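Section 3. Planning and Budgeting Before You Order

3.1 Scope

This section is intended for the person who will prepare the purchase request for a Claltance tabletop arm and its accessories. It should be completed before Section 4 (Unpacking). Orders placed without a completed planning sheet are returned to the sender.

3.2 Define the work

1. List every object the arm will be expected to pick up. Include small hand tools, lids, trays and loose hardware.

2. Record the narrowest and widest point of each object. The standard two-finger gripper accepts parts from 5 mm to 111 mm across.

3. Record the weight of each object with its contents. The wrist is rated for 756 g, including any fixture attached to the gripper.

Note: Thin metal parts lying flat are the most demanding items on most lists. If more than a few appear on yours, request the tapered finger set at the time of order. Fingers bought later are billed at the spare parts rate and require a second calibration visit.

3.3 Prepare the budget

4. Enter the base unit, the wrist camera and the controller as separate lines. Purchasing offices often depreciate them on different schedules.

5. Add one spare set of fingers for each arm.

6. Add work surface costs. A matte white top is recommended for use with the wrist camera. Glossy tops produce reflections and are not covered by the setup service.

7. Add trays and boxes. Ordinary shallow plastic containers are acceptable and need not be purchased from Plelside. Allow for replacements.

8. Reserve staff time for setup. Most sites report roughly 16 hours for the first arm, with less for each arm after it.

Caution: Do not budget for operation without an emergency stop within reach of the operator. The stop is sold separately under the Jostar accessory list.

3.4 Confirm with a trial

9. Before the request is signed, arrange a trial using your own objects and containers. Place each object as it would lie in daily use, including inside a tray where that applies. Check that both fingers can stand on either side of the part with clearance from the rim and from any neighboring box. A hex key in a shallow tray is a suitable test piece.
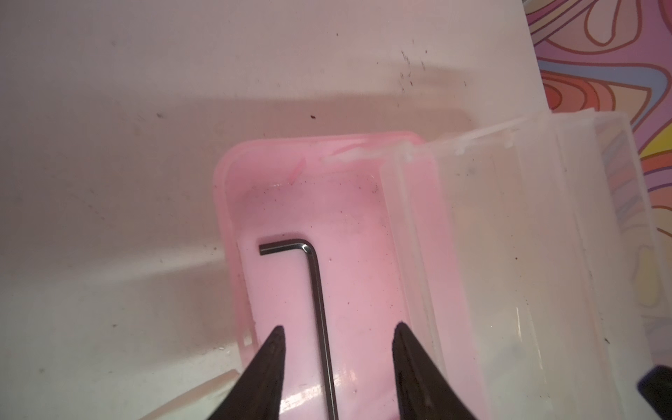
10. Record the result for each object as Accepted, Accepted with tapered fingers, or Not accepted. Attach the record to the planning sheet.

3.5 Approval

Send the completed sheet to Olga Toledo, Order Planning, with a copy to your site manager. Requests received by the end of June are priced under the current list. Questions about finger selection should be directed to Ketill Riis, Applications.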